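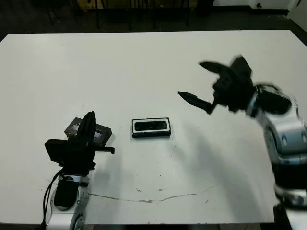

One student at Firkside wrote in her course notes that she had never thought of a table as a tool until she had to share one. She had always taken it for the place where the tools go. By August she was wiping hers down before every session and getting cross when anyone left a bag on it!

Chapter 2
The Work Surface

We love that remark, and it belongs at the head of this chapter. A work table decides how far you reach, where small parts end up, and how soon your shoulders start to ache. Get it right and the rest of the job goes so much more easily.

Start with color. A pale top shows up dark things: a slim black case, a gray tray, a stray screw. Scuffs will come, and you can let them. A few marks on a white surface do no harm as long as it stays flat and wipes clean.

Next, think about spread. Most beginners crowd everything into the middle (we did too, for years). Try leaving open space between one object and the next, wide enough for a hand to come down without knocking anything. Low trays are wonderful for this, especially the open kind, where you can look in and see what you have.

The Herrera workshop kept a log of its table sessions, 1,121 in all, and in 356 of them somebody had stopped to hunt for a part that was already on the table. Think of all that hunting! Exercise 2 asks you to keep a log of your own for a week.

Key terms: reach, clear zone, landing spot, tray depth.

Before you read on, go and stand at the table you use most. Put your elbows at your sides, swing your forearms across the top, and mark the two arcs lightly with chalk. You will need them for the first section, Reach and the Clear Zone.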